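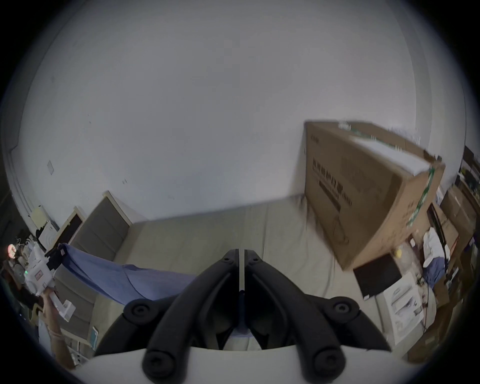 Ultar Hand-Held Gripper Sets
Equipment, Configurations and Planning Information for Institutional Buyers

Ultar supplies hand-held gripper sets to laboratories, training centers and engineering departments that record manual tasks for use in robot learning. The sets are intended for work in ordinary rooms, with ordinary household and packaged goods, and require no robot arm on site during recording. This page sets out the available configurations, the items included with each, and the matters a purchasing department should settle before an order is placed.

Available Configurations

Drastirent Single
One hand-held gripper with two-finger linkage, one wide-angle camera, one charging dock and one carrying case. The Single configuration is suited to tasks performed with one hand, such as picking, placing, sorting and opening drawers.

Drastirent Pair
2 hand-held grippers, matched and calibrated together before shipment, with 2 cameras, a shared charging dock and a synchronization unit. The Pair configuration is required for tasks in which both hands work together, including folding bed linen, carrying large cartons and holding a container open while it is filled.

Drastirent Room Kit
All items in the Pair configuration, together with a storage unit, a set of spare finger linkages and the Alura recording software for one workstation. The Room Kit is recommended for sites that expect to operate the equipment on most working days.

Technical Summary

Opening width between fingertips: 80 mm
Recording storage per gripper: 600 GB
Operating time on one charge: 140 minutes
Connection to workstation: cable or local wireless network
Finger linkage: replaceable by the operator with the hand tool supplied

Objects wider than the stated opening can still be moved by gripping an edge or a flap, or by supporting the object between two grippers. Buyers whose tasks consist mainly of large items should discuss this with us before ordering, as the Seidel extended finger set may be more suitable. The extended set is sold separately and fits all three configurations.

Planning the Budget

The purchase price of the grippers is one part of the total cost. We advise institutions to prepare a budget under four headings: equipment, consumable parts, data storage and operator time. In most departments the last of these is the largest, and it is the one most often left out of a first request for funds.

Finger pads and linkage joints wear with use and should be entered as an annual expense. Storage should be planned from the number of operators and the length of their sessions – our sales office will prepare an estimate on request. Backup storage is not included in any configuration and must be arranged by the buyer.

Objects used in the recorded tasks also belong in the budget. Sheets, blankets, cartons and small goods are inexpensive, but they need to be replaced as they become worn, and a varied selection is preferable to repeated use of the same few items. Many sites find that empty shipping cartons and retired bedding already held in storage will cover the first months of work.

Preparing the Room

No special construction is needed. A bedroom, office or storeroom with even indoor lighting is acceptable. Operators should have a clear place to stand and sufficient space to bring both arms forward over the work surface. For tasks on a bed or low table, allow access from at least one long side. Shelving and stored goods may remain in the room provided they do not block the operator's movement.

The wide-angle camera records a large part of the surrounding room. Confidential papers, personal photographs and labels bearing private addresses should be removed before recording begins. The buyer is responsible for obtaining the consent of any person who may appear in a recording.

Delivery, Training and Service

Orders are inspected and calibrated before they leave our warehouse. Each shipment includes a printed setup guide and a calibration record, which should be kept with the equipment. Remote training for up to two operators is included with the Pair configuration and the Room Kit, and may be added to the Single configuration for a fee.

The standard warranty covers the gripper body, camera and charging dock for one year. Finger linkages and pads are treated as consumable parts and are not covered. An extended service plan is available at the time of purchase – it cannot be added after the standard warranty has ended.

Requests for Quotation

Written quotations remain valid for 60 days. Please state the configuration required, the number of operators, the type of tasks to be recorded and the delivery address. Institutions that must commit funds before the close of a budget year in June are asked to submit their request by the end of April. Purchase orders are accepted from accredited schools, public agencies and registered companies. Evaluation units of the Drastirent Pair can be reserved through the sales office, subject to a signed loan agreement.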